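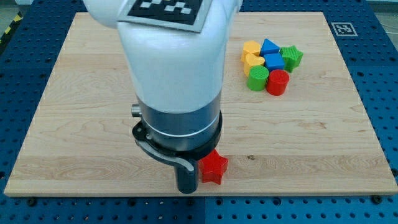 Tretbridge put out their block-pushing result in April and people keep sending it to me as proof that planar pushing is done. I have read it twice now. I have questions.

The claim: train on 2000 scripted pushes, no human demos, and the policy moves any block to any target on the board. The number in the abstract is very good. The number in the appendix is less good.

We've been trying to reproduce it on our own board. Shape-sorter blocks, 3D-printed, matte, a bit ribbed. One black finger, one block to push, the others bunched up toward the back. Jomar Cabrera did most of the setup and deserves the credit for anything that works.

First problem. Their "success" means the center of the block ends up near the target. Orientation is ignored. For a cylinder, fine, who cares. For a star I care quite a lot.

A star is a nasty thing to push with a single finger. Land in the notch between two points and it tracks nicely. Land on a tip and it spins. The paper reports one average over all shapes, so you can't see any of this.

Rhea Buenaventura asked them for the per-shape numbers. She got a polite answer and a link to the same table.

Second problem - clutter. The paper says "cluttered scenes." Read the reset procedure and the block being pushed always starts well away from the pile, and the target is never inside it. I would call that a scene with clutter in it somewhere.

So we ran 208 trials with their released weights, starting with the block out in the open like they do. It did fine! I want to be fair about that. The approach is smooth and it rarely loses contact on a straight push.

Then we put targets next to the pile. It plows. It will happily shove a heart and a cube out of the way to get the star home, and their metric scores that as a win.

Someone will say our camera calibration is off. Possible. Valeriano Barroso redid it 3 times and the failures stayed where they were, so I've stopped losing sleep over it.

What I'd want before citing this: results split by shape, final angle error, and how far the other blocks got moved. They must have the logs for all of it.

Next we're trying the Mukmont baseline on the same board with the same starts. It's older and slower, and I have a suspicion about how close it comes. Will post either way.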